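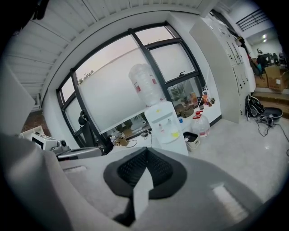 Why does the office water dispenser keep glugging but only give a dribble from the tap?
Nine times out of ten the jug isn't seated squarely on its spike, so air can't get in and water can't get out. Lift it, turn it a little, lower it straight down and try the tap again.

Kosarance Facilities Desk
Ticket 106
Subject: Water dispenser by the window, slow flow
Location: Clokollow building, upper floor
Opened: 08/02/2026
Priority: Low (reporter selected "Critical")
Status: Closed, with one item carried over

Reported problem

"Dispenser has stopped dispensing. Takes longer to fill a mug than to drink it. Have tried hitting it."

First reply from desk

Thank you for the report. Please stop hitting it. Can you tell us whether both taps are slow or just one, whether the jug has been changed lately, and whether there is any water on the floor?

Reporter update

Both taps. Jug was changed this morning by someone who has gone quiet on the matter. Floor is dry apart from my tea, which is a separate incident.

Visit 1

Plain dispenser, jug upside down on top, two taps at the front. Filled a half-litre measuring jug from each tap in turn. Left tap took a little over a minute. Right tap took longer and sulked. No bubbles rising in the big jug while either was open, so it wasn't getting any air.

Took the jug off, which is a two-handed job and best done by somebody who didn't wear a good shirt. The cap still had most of its peel-off seal on it. Whoever fitted it had pushed the spike through the sticker and called it a day. Peeled the rest off, wiped the neck, put the jug back. Large glug, much applause from the desks.

Left tap now fine. Right tap better but still slow.

Visit 2

Switched off at the wall, drained the right tap into a bucket, unscrewed it. Scale inside, a good crust of it. Soaked the tap in descaler for 10 minutes, rinsed it until it stopped smelling of chip shop, refitted with the old washer. Ran several cups through and poured them away - somebody asked if they could have one, and they could not.

Right tap now matches the left.

While there

The drip tray had gone unemptied long enough to have opinions. Cleaned it. The tray isn't plumbed in to anything. It is a tray. Please tip it out when it looks full.

The window ledge is serving as a larder, chemist and lost property office. The bottles on it are not our department, but if they could live somewhere else we would be able to reach the window handle without an apology to each one.

Cardboard and cables under the ledge: please keep these well away from anything that drips. I have raised the cables with Flikau, who look after the electrics, and they have replied with a ticket number of their own, so that is now two of us waiting.

Reporter update

Works perfectly. Can it also do sparkling?

Desk reply

No.

Parts and supplies

Descaler, one sachet, from stock. Replacement washers ordered from Pîrvu, pack of 10, as they won't sell us one. The old washer will hold for now.

Carried over

Fit new washer to right tap when the pack arrives. Full sanitise is due in June and will go on its own ticket. Until then, whoever changes the jug should take the whole seal off first - there's a little tab for it.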